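I've been putting off writing this one all of July, mostly because every time I sat down to do it I ended up looking at wallpaper samples again. We have seventeen tabs open on the family computer and every one of them is wallpaper. My husband has stopped asking.

So, the back story. The upstairs hallway in our house has been the same shade of landlord beige for as long as we've lived here, and last winter I decided (at 2 in the morning, with a cold) that I was going to paper it. I'd never papered anything. I had once covered a shoebox for a school project and the corners were terrible.

First came the measuring. I measured the hallway three times and got three different answers, so I took the biggest one and added a bit. The walls come out at 300 square feet once you take off the doors, and there are a LOT of doors. Six, if you include the airing cupboard that doesn't shut. Doors are the hard part, by the way. A plain wall is a long afternoon. A door frame is a small war with scissors.

Then came picking a pattern, and oh boy. I started out wanting something big and leafy, the kind of thing you see in restaurants where the water comes in a blue glass. I ordered a sample from Torkamley, which came folded in a very nice envelope, and I taped it up at the top of the stairs and lived with it for a week. By the fourth day I felt like something was going to come out of it. Great paper, wrong house!

The second sample was a stripe from Plulent. I still love that stripe. The trouble with stripes is that they tell you the truth about your walls, and my walls lean. You could see it from the bathroom. I held it up next to the door frame and the two of them went off in different directions like a couple leaving a party.

After that I went small. Small repeating prints are what my grandmother had in every room, little sprigs and diamonds on a pale background, and I'd always filed them under "old lady." Well, I'm getting closer to that file every year, and I've come around. A small print is forgiving. If you're off by a hair at the seam, your eye slides right past it. It hides dings and it hides the place where somebody (me) caught the wall with the vacuum. And in a narrow space with no window it's cheerful in a way that plain paint never manages for me.

I've got a real weakness now for warm colors on a pale pink or off-white ground. Orange especially. I would've told you a year ago that I hated orange.

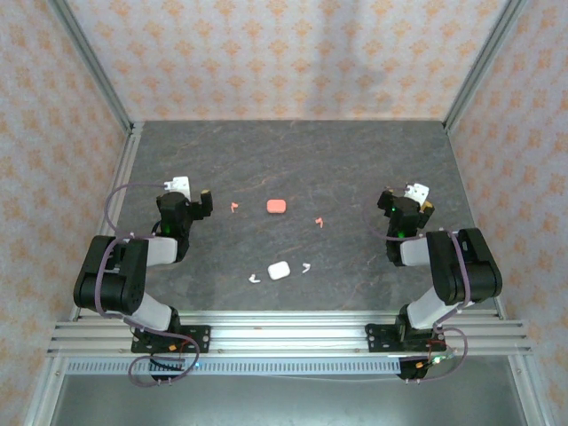 Miklós Halász wrote in after my last post to say that I was worrying about the wrong thing, that anyone can choose a pattern and what I should be losing sleep over is the paste. He's papered his whole place twice, and his advice was to mix it thinner than the packet says for old plaster, leave it to stand while you have a coffee, and brush the wall as well as the paper. "You'll think it's too much," he said. "Use it anyway."

Reader, I used it anyway, and then I used some more. There was paste on the banister. There was paste on the cat's tail, and she went and sat on the good armchair to think about it.

The paper I finally bought was from Jitpraphai, $70 a roll, and I'm going to be grown up and tell you what it came to in the end because I always want to know and people are so coy. With the rolls, the lining paper, the paste, two brushes, a plumb line and a replacement for the scissors I ruined, the whole hallway came to $742. I had told my husband it would be "a couple hundred." He reads this blog. Hi, honey.

Okay, things I learned, in no order at all.

Buy all your rolls at once and look at the batch numbers. I'd read this in every single guide and I still nearly came home with an odd one. It was a shade pinker than the others and I only spotted it when I unrolled them side by side on the bed.

Lining paper is boring and you should do it. I skipped it on the short wall by the linen closet, and that's the wall where you can see every bump. I hang a bathrobe there now.

Don't start at the most visible corner. Start somewhere behind a door and let your first wobbly strip live its life in private. By the time I got to the wall you see from the stairs I'd gotten kind of good, and I was doing a thing with the brush, a sort of swoosh from the middle out, that made me feel like a professional.

Outlets. Turn the power off at the breaker first, please. Then paper right over, cut an X, fold the flaps back and trim. I did the first one so neatly that I made everyone come upstairs and look at it. My daughter said, "It's a plug, Mom."

And take the ceiling seriously. Ours dips in the middle, so the top row of the pattern sort of dives behind the molding near the attic hatch and comes back up again by the bathroom. I noticed it once and now I notice it every time I brush my teeth. Guests so far have been too polite, or they're looking at the bathrobe.

The whole job took me four weekends and a couple of evenings. I'd read that a hallway was a two-day project, and maybe it is if you don't stop to eat toast and stare at it. The gluey smell hung around for a while, which I didn't mind. It made the house feel busy.

I have one full roll left over and most of another. The sensible thing is to keep them in the attic for repairs. What I'd like to do is line the drawers of the dresser, and maybe the inside of the airing cupboard, where it would be a nice surprise for whoever's getting the towels. My sister thinks the back of the bookcase. I'm also eyeing the downstairs bathroom, and there's a Prusis print with tiny pears on it, and the sample is already in the mail, so please don't say anything in the comments where he can see it.

If you've papered a bathroom and it stayed up, tell me what you used. Especially if there's a shower in there. I need to know about steam before the pears get here.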